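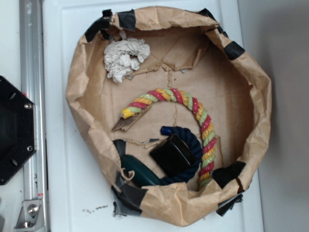

Danica Machala

10/11/2022

Okay, thread. I have now read three separate posts telling me to stop buying desk bins and roll down the sides of a paper grocery bag instead. "Free storage in two minutes." I have questions.

First question: free for who? The bag is free. The black tape is not. Every one of these rolled-down bags I have met needs tape on the rim or the folds start climbing back up, and mine has five patches on it.

Kraft paper remembers how it was folded at the factory. You roll the rim out, it looks great, you go make coffee, and it has started standing up again. Hence tape. Then more tape on top of the tape.

The Poon blog (where this round of it seems to have started) says a rolled bag "holds its shape for years." Whose years? I would like to see one that has made it to March.

Also the Poon blog shows a crisp square basket with a neat cuff. What you get is a wide shallow bowl with wrinkles. I don't mind a bowl. Just don't sell me a basket and hand me a bowl.

The inside is where it really goes. Paper tears at the creases, and rolling a bag down is mostly making creases. So you end up with ragged bits along the walls and a flap sticking up off the floor. Small things slide under the flap. I lost an earring back that way last winter and found it when I recycled the bag.

Someone will tell me to line it with cardboard. I know. A torn scrap is not a liner, it's one more loose thing in the bowl. If you want a liner you have to cut one to size, and now we're well past two minutes.

My other complaint is about what these things collect. An open bowl on a white surface reads as "put stuff here" to every person who walks by. Mine has a wadded tissue in it. A tissue! The trash can is right there.

And the rope. Pink, yellow and lime green, braided, shiny, yellow tip on one end. I bought it at Findside because I was going to make handles for a tote. That was the plan in the spring. It now lives in a paper bag, so you can judge the plan for yourself.

I'll say this for the rope, it's the only thing in there that looks better in the bag than it did in the store. Brown paper is kind to loud colors.

Musyoka Waweru replied to the last one of these to say I'm using the wrong bags and the Lesgate market ones are thicker. Fine, I tried a Lesgate bag. Thicker, yes. Also harder to roll, and it split at the corner on the second turn. So I'm not sure what we gained.

He also says double-bagging fixes it, one inside the other and roll them together. I haven't done that yet. I suspect it fixes the tearing and makes the springing-back worse, but I'm willing to be wrong about it.

Things I do believe about paper bag bowls, after more of them than I want to admit:

They're good for yarn ends, ribbon, that kind of light, squashy thing. Nothing with a point. Nothing you'd be upset to lose under a flap.

Roll slowly, and stop while the sides are still taller than you think you want. The tears come when you push for one last turn.

Don't let the tape run off the rim onto the table. I have a piece on the lower left that does exactly that, and another on the right. Tape that stays down on a tabletop leaves gum, and scrubbing gum off a white surface eats the rest of your two minutes.

Short pieces over the fold, stuck to paper on both sides. That's all the technique there is.

For comparison, the Grornora fabric bin everyone is telling us not to buy was 399 cents on clearance, so $3.99. It has not sprung back, torn or needed tape. It's a dull gray and it sits there holding my scissors.

Am I throwing the bag out? No. It's still holding a rope, and I'd have to find somewhere else for the rope.

Will try Musyoka's double bag this weekend — same roll, same tape, two bags. If it's still a bowl in a month I'll post it and he can have his apology. The tissue goes in the trash tonight either way.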